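# Week 6: Your robot at home, and why your demo proves less than you think

Reading for this week: the Zenitz build notes, sections on joint wiring and load. Skip the introduction, it's marketing.

Most of you are now building outside the lab, at home or in the Rostuvano shared shop. Good. You will learn more from a bad floor and a low ceiling than from anything I say at a whiteboard. But last term I sat through a lot of videos of home builds, and most of the claims made over them didn't hold up. These notes are about how to make a claim that does.

## 1. What "it stands" means

A biped that stays upright for the length of a clip has done one of several things. It may be balancing. It may be locked at the joints and resting on two flat feet, the way a camera tripod stands. It may be getting help from a table, a tether or a stiff bundle of cable. From a video these can look alike.

So when you write "the robot stands" in your report, write down which one. State:

- whether the joint controllers were on, and in what mode
- everything touching the robot other than the floor
- how long it stood, and what ended the run

I would sooner read "locked joints, one hand on the desk" than a page about stability.

## 2. Contact is a free leg

The moment a hand presses on a tabletop, the support area gets bigger. Two feet give you a small patch of floor to keep your weight over. Two feet and a hand give you a much larger one, and a controller that would have tipped over can look very capable. The Zwane group's write-up reports 49 reach-and-place runs at a desk with no falls. Fine. How many of those runs would have been falls with the desk pulled back a hand's width? The write-up doesn't say, and I don't think anyone checked. 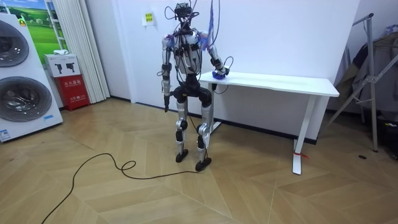

Two ways to check it yourself. Put a cheap scale under the table legs on the working side and log the reading through the whole motion, including the approach. Or repeat the same arm path in open air, table removed, and see if the feet and ankles do the same thing. If the second test frightens you, you already have your answer about the first. Rig a slack safety line before you try it.

Object choice matters too. Holding something small and light tells you about the fingers and very little about the arm. In June we had a team report a "working arm" after moving a 13 gram block. The shoulder never had to do anything. Try a full water bottle, cap on tight, and then come back to me.

## 3. Cables

I grade cables. People complain about this every year.

A cable is a spring, a weight and a snag. Anything that hangs off the head pulls on the head. Anything that wraps the forearm changes how the wrist turns, and it changes by a different amount each time you re-tape it. If your calibration was done before you added a wire, it's out of date.

For a home build:

1. Leave slack at every joint for the full range of travel, then move the joint by hand, power off, and watch.
2. Tie down on both sides of a joint, never on it.
3. Keep the floor cable behind the robot and out of any walking path, yours included.
4. Fix the cable to something solid before it reaches the power supply.
5. Redo the calibration after any change, and log that you did.

On wireless: the Flaresent kit says its link removes the cable problem. It removes one cable. You still have everything between the joints, and now you have a battery to carry and a stop command that goes over the air. I want a physical stop you can reach from where you stand. An app on a phone doesn't count.

## 4. The room is part of the result

Your floor, your table and your lighting are test conditions. A smooth wood floor and rubber soles behave one way, and a carpet will give you something else entirely. A table against a wall can't slide back, so it forgives a hard push that would send a free table across the room. Write these things down even if they seem silly.

Also clear the space. Measure how far the robot reaches if it goes over in any direction and keep people outside that circle. Our shop bench rule is 900 mm past the fingertips, and I'd take it home with you.

## 5. Counting

A success rate needs a list of all attempts. If you ran 113 trials and report on the good ones, you've reported nothing. Decide what counts as a failure before you start, write it at the top of the log, and don't edit it afterward. A hand on the frame to steady it is a failure. So is "we restarted it and then it was fine."

## For next week

Bring one log, unedited, with at least one failure in it. One page on what the failure tells you. If your log has no failures, bring the definition you used and we'll go through it in class.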